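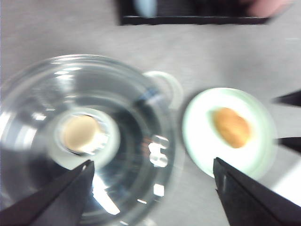 Eugeniusz Laskowska

We use cookies to improve your experience. The other kind are discussed further down.

Morning Tea, Reconsidered

I've been keeping a gallery of what gets left on tables at morning tea since January, when I moved into the upstairs flat at Mollora and discovered that my neighbours and I have very different ideas about crockery. There's only the one picture up so far.

1. Glass mug and saucer, grey table

The mug is a decent one, clear glass with a thick base and a curved glass handle. At the bottom of it is something round and beige. I say biscuit, Inga from downstairs says cake, and we've been at it for two days. The saucer got the golden-brown one, which I'd call a small bread roll and she'd call fried dough, mostly to annoy me.

I do like the look of baking through glass. You get all those streaks of light down the sides and a humble little snack sitting at the centre of it like a museum piece. As a serving suggestion it has its limits. My hand goes into a mug that size easily enough, but coming out again with a fistful of crumbs is another matter.

The saucer is the sensible option: wide rim, flat middle, no spelunking. My grandmother owned five saucers and would have put a biscuit on any of them before she'd have put one in a mug. She also kept her buttons in the teapot, so I don't treat her as the final authority.

More to come.

Contact | © Eugeniusz Laskowska | Back to top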